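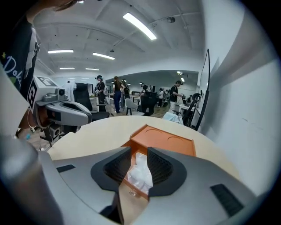

Never throw out a box until you've tried to put something else in it, she told me before I'd even gotten my coat off, and then she said it again a little slower so I could write it down.

I'd come to Skimley to talk about boxes. If you haven't been, Skimley is the packaging swap on the second floor of the old Van Acker building in Brusgate, and it's exactly the kind of place I could lose a whole afternoon in (I did, I got there at 2 and missed my bus home). People bring in the good packaging they feel guilty about tossing, and other people come and take it away for moving house, mailing presents, storing beads, whatever. She has run it since 2000, and she asked me to leave her name out, which I think is partly modesty and partly that her sister would tease her.

We talked a lot about inserts. I didn't know I had feelings about inserts! But take the orange-brown one, with the flat orange top like a tray and the two round dips side by side. It's such a specific shape, and it made me want to go home and find two round things.

"That's what everybody does," she said. "They look at the dips and they start going through their kitchen in their head. Candles, cookie cutters, the lids they lost the jars for. I don't tell people what a box was for. Half the time I don't know, and if I say it was for such-and-such then that's all they can see."

So what would she put in it?

"Shallow dips like those? Something that only needs to stay put. Buttons on one side and pins on the other. I wouldn't stand anything tall in them, you'd be asking for trouble."

Then there's the compartment underneath, with the white plastic bag scrunched up in it. I asked whether she leaves bags in or takes them out, and it was like I'd asked about religion. She used to take out every single one. Bags went in a barrel by the stairs, boxes went on the shelves, and it all looked wonderfully neat. Then she had a run of people coming back to ask for something to stuff in the gaps, and she'd be digging through that barrel up to her shoulder.

"Now if a bag's clean it can stay with the box," she said. "A crumpled bag is good padding. People iron them flat with their hands like they're doing me a favor, and I want to say, please, leave it crumpled, the crumple is the part I want."

I have absolutely been a flattener my whole life. I fold mine into little triangles. She was polite about it.

I wanted to know how she keeps track of everything, and she showed me the notebook. It's a long green ledger, and each box with an insert gets a line with its size, its color and anything odd about it. She was on line 504 the day I visited. Plain cardboard doesn't get a line ("I'd be here till I died"), only the ones with trays or dividers or drawers. My favorite entry just says "blue, good lid, smells of soap, not a problem."

The stars of the collection, going by the ledger, are the Jorum boxes. Jorum was a mail-order tea outfit two towns over, gone for years, and they packed their samplers in long trays with 4 wells. Fishermen love them. So does a local preschool, which has asked for any that turn up, and she has a waiting list for them on the inside of the back cover.

"I had someone offer to swap me a lamp for one," she said. "I took the lamp."

There's a right way to hand things in, by the way, and she'd like me to pass it on. Keep the tray with the box it came from. Leave the box open so she can see inside without picking at tape. Peel off your address label, but don't go after the sticky patch with a knife, she has a bottle of something for that and she enjoys it. No food boxes with grease on them. And don't nest ten boxes inside each other and call it one box, because she will find out when she lifts it.

I asked if round tables were a strange choice for a job that's all square things. The room downstairs where she started had long benches along the wall, and she hated them.

"Everything slid to the back," she said. "You'd get a row of boxes at the front and a row of forgotten boxes behind. With a round one there's no back. You walk around it and you've seen the lot."

She prefers a pale top, too. On a dark one she kept losing the little black foam corners, and she's still finding them in her shoes.

By 4 we'd gotten onto ribbon, which has its own system and probably needs its own article. She believes in winding it around a card, I believe in a jar, and we didn't settle it. I did ask whether she ever gets tired of it all, the stairs and the sorting and the people who leave a wet carton outside the door in November.

"The wet cartons, yes," she said. "But then somebody comes in with a thing they've been trying to pack for a week, and they try one box and it's no good, and they try another, and it goes in like it lives there. I could watch that all day."

I left with two small boxes, a bundle of tissue paper and a divider I have no plan for. The buzzer for Skimley is the top one on the Van Acker door, and you have to lean on it.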